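Placement constraints, or why the rack planner got its own cost term

Last updated 2 August 2024

I rewrote the placement half of our bottle task in the last few weeks, and these notes are mostly for me and for whoever takes over the Lireck branch in September. The grasp side hasn't changed. The bottle is taken by the neck, the gripper frame is registered to the bottle axis, and the held object is attached to the planning model as a cylinder with a smaller cylinder on top. All of the trouble was in what came after that.

The old code treated the rack as a target pose plus a bounding box. Bounding boxes are a poor fit for a stepped profile. The box covers all the free space between the steps, so any pose that put the bottle where it belonged was reported as a collision. The first workaround, which I'm not proud of, was to switch off collision checking between the held object and the rack for the last segment. That let the planner find a path, and it also let the planner find paths that swept the base of the bottle straight through the acrylic edge.

The replacement has two parts. The rack is now a set of thin convex slabs, one per bent face, generated from the fold lines in the drawing. The goal is now a region: the bottle axis has to lie within 2 degrees of the slot axis, rotation about the bottle axis is free, and translation along the slot has a small tolerance. Freeing the roll did more for the success rate of the solver than anything else I tried. A round bottle doesn't care about roll and the wrist cares a lot.
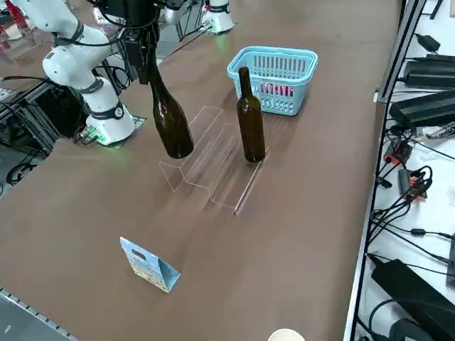
Perception was the next problem. Clear acrylic gives bad depth. Most of the faces return nothing, and the edges return a few scattered points that move when the lights change. I spent too long on filtering before giving up on depth for the rack entirely. We now fit the outline of the slabs to edges in the color image, with the table plane as a hard constraint, which leaves three unknowns (x, y, yaw). The fit takes 16 iterations from a cold start and usually far fewer when seeded with the previous estimate.

Dark glass is a milder version of the same thing. The body has specular highlights that show up as holes in the depth map. While a bottle is in the gripper I ignore the camera and use the pose from the grasp, with a correction for slip estimated once, after the lift. Azadeh Babaei argued for a continuous correction. I tried it on the Vilthorpe logs, and the highlights dragged the axis estimate along with them, so the single correction stays.

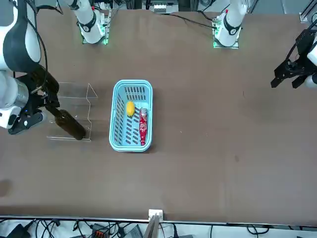

Bottle held by the neck in the right gripper, base just inside the rack. Left gripper open.

The final approach is a straight line in the slot frame, sampled and checked densely, and it's planned first. The transit motion is then planned to the start of that line. Doing it in the other order meant the transit would regularly end in a configuration from which the line wasn't reachable, and the whole plan was thrown away. With the order reversed, and with a 90 ms budget for the line, failures come early and cost little.

There's also a new cost term on the height of the lowest point of the held bottle. It's computed from the attached model, so it tracks tilt correctly. Before this the optimizer only saw the gripper and was happy to carry it at a sensible height with the base of a tilted bottle nearly on the table.

If the slot order matters, set it in the task file. An occupied slot is added to the scene as a fixed object, and the slab model plus the resting bottle is what the next approach gets checked against. Clearance between the two is the tightest number in the whole task.

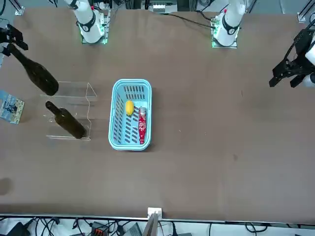 Second bottle on approach over the rack, one already lying in it.

The regression set is 552 recorded start states, replayed offline against the planner only. It runs overnight on the Gultberg machine. The configs from Abu Hammour still use the old bounding box key, and the loader accepts it with a warning. I'll remove that key once those files are converted.

Still open: the idle arm is treated as a static obstacle for the full duration of a placement. That's conservative and fine for one arm working at a time, but it blocks any overlap between a placement on one side and a reach on the other. The time-indexed collision check exists in the library. I haven't wired it in, and the trajectory timestamps from the two controllers need to share a clock before I do.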